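How Does a Robot Know What to Pick Up?
A Rellham Science Library page for young readers, ages 8 to 11
Text by Ihor Dmytriv

When you reach for a cup, you do not stop to plan. Your eyes find it, your hand goes to it, and your fingers close with enough strength to hold on. A robot can do the same job, but each part of it has to be written down first by a person. The written instructions that tell a machine what to do are called software.

On this page you will learn about the software that helps a robot unpack a box. The program is called Wukutent. It was written at the Foltitz workshop, where engineers study how robots can handle things that break easily.

Step 1: Seeing

A robot sees with a camera. The camera does not know what a cup is. It only records tiny dots of color called pixels. One picture may hold millions of them, and each pixel is stored as a set of numbers. White has large numbers, black has small ones, and every other color lies somewhere in between.

The part of the software that makes sense of these numbers is called perception. Perception software looks for places where the numbers change suddenly. A sudden change often means an edge, where one object ends and another begins.

Edges can be misleading. Suppose a cup has a drawing on it. The thick black lines of the drawing make very strong edges, stronger than the real sides of the cup. An early version of Wukutent made this mistake often. It would find a painted stripe and report that the cup ended there.

Shiny surfaces cause trouble as well. A bright spot of light on a glaze looks white to the camera, and so does packing foam. The software must decide which white belongs to the cup and which belongs to the box. 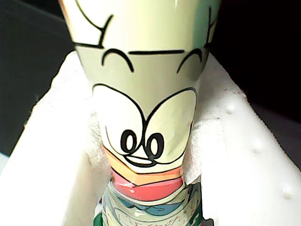
To help the program learn the difference, the engineers showed it 535 pictures of things in their packing. In each picture a person had traced the outline of the object by hand. The software made a guess, compared its guess with the traced outline, and changed its own settings a little. Then it tried again. This is called training. It is slow work for the people who trace the outlines, and they must be careful. If the outline is wrong, the robot learns the wrong thing.

Step 2: Planning

Once the software has found the cup, it must choose a way to reach it. This part is called planning.

You may have solved a maze with a pencil. Planning software does something similar. It tries many paths for the robot's arm and throws out the ones that would bump into something. The side of a box counts as a wall. So does the foam. The planner also has to think about the way back, when the arm will be holding a cup and will need more room.

The planner used with Wukutent is called Pillay. It tests 70 paths before each move. Each path gets a score. Short paths score well, and so do paths that stay far from the walls. The path with the best score is sent to the arm. If every path is blocked, Pillay sends nothing, and the robot waits for a person to help.

Step 3: Moving with control

The last part is called control. Control software tells each motor how far to turn and how fast. While the arm is moving, sensors report where it really is. If the arm has drifted from the path, the control software corrects it. You do the same thing on a bicycle when you make small turns of the handlebars to keep going straight.

Gripping is the hardest part of control. A weak grip lets the cup slip, and a strong grip can crack it. The program therefore begins gently and adds a little force at a time. When the sensors show that the cup is no longer slipping, it stops adding force.

Then the cup must come straight up. If it tilts, it can rub against the foam or get stuck.

What happens when it goes wrong?

Engineers expect mistakes. Wukutent keeps a log, which is a diary written by the software. The log records what the camera saw, which path was chosen, and how hard the robot gripped. After a failed try, the engineers read the log to find out which of the steps caused the problem. Looking for mistakes in software and fixing them is called debugging.

Try it yourself

You will need a partner, a plastic cup, and a box with a crumpled towel inside. Set the cup in the towel. One of you is the robot and wears a blindfold. The other is the software and may only use short commands, such as "left," "down," "close," and "stop."

Give the robot 5 tries. Write down every command you use. Afterward, read your list together and mark the commands that were not clear. Change places and begin again with a better list.

Words to know

Pixel: one tiny dot of color in a digital picture.
Perception: software that finds objects in what a camera records.
Planning: software that chooses a path.
Control: software that guides the motors.
Debugging: finding and fixing mistakes in software.

Page last reviewed November 7, 2021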